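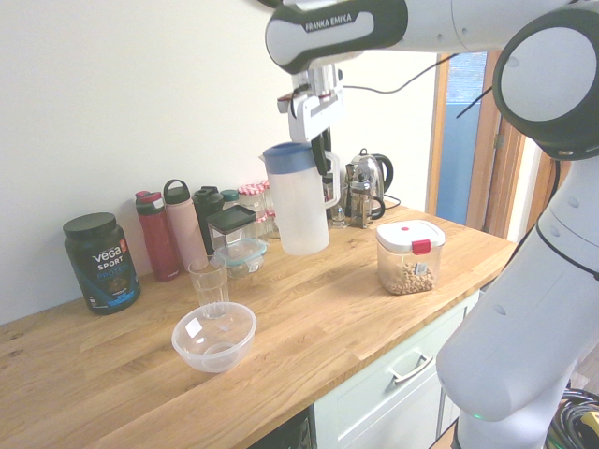

Sernevmont Border Statements Corpus

Version 2 of a text dataset of public statements made by government officials to parliamentary panels on border policy, troop movements and cross-border incidents. Each record is one statement, with its speaker role, the body it was made to, and the news reports that carried it.

Maintained by Kgomotso Mahlangu. Annotation guide by Felicja Pawłowska.

Contents

The corpus holds 2,754 statements. Of these, 2,248 are linked to at least one news report. The remaining records come from printed minutes only and have an empty `reports` field.

- `statements.jsonl` — one record per line, UTF-8
- `reports.jsonl` — headline, outlet code and publication month for each linked report
- `bodies.csv` — lookup table for committees and panels
- `guide.txt` — annotation guide, plain text
- `split/` — train, dev and test ID lists

Fields in statements.jsonl

- `id`: string, stable across versions
- `body_id`: key into `bodies.csv`
- `role`: one of `minister`, `secretary`, `military`, `diplomat`, `other`
- `text`: the statement as published, with no spelling changes
- `mode`: `direct` for quoted speech, `reported` for paraphrase in the minutes
- `claim_type`: see below
- `reports`: list of keys into `reports.jsonl`, may be empty

Speaker names are not included as a field. They do appear inside `text` where the source prints them, and we have left them there.

Claim types

Each statement gets a single label. `first_time` marks a claim that something had not been done before. `precedent` marks a claim that it had. `denial`, `confirmation` and `no_comment` are used as the words suggest. Anything else is `general`. Where a statement both confirms an event and claims precedent for it, the label is `precedent`. This rule was added after version 1, and 243 records changed label as a result. The old labels are kept in `claim_type_v1`.

The labels describe what was said. They carry no judgment on whether it was correct, and the corpus should not be used as a record of military events.

Annotation

Two annotators labeled every record separately. Disagreements went to Felicja Pawłowska for a final label. A further check of 100 records was done at Hovwood in October by a reader who had not seen the guide; her labels are in `guide.txt`, appendix B, and were not merged.

Known problems

Closed sessions are missing. What reaches the corpus from a closed session is whatever a member later told the press, and those records are all `reported`.

Dates in the minutes are sometimes the date of printing. The `reports` month is more reliable where one exists.

Some reports were cut short by the outlet's own feed. Headlines are complete, but the linked body text may stop after the first paragraph. We did not try to recover the rest.

Translated statements use the official English version. Where there was none, the record was dropped — this affects the smaller panels most.

Splits

Splits are by panel, so no panel appears in both train and test. The random split from version 1 has been removed. Scores on the two versions can't be compared.

License and changes

Labels and metadata may be reused with credit. Statement text stays under the terms of the publishing body. The Xolalpa mirror still serves version 1; use the Himetstead copy until it is updated.

Last change to this file: 2020-07-05

Contact: Kgomotso Mahlangu, corpus desk | © Sernevmont | Back to top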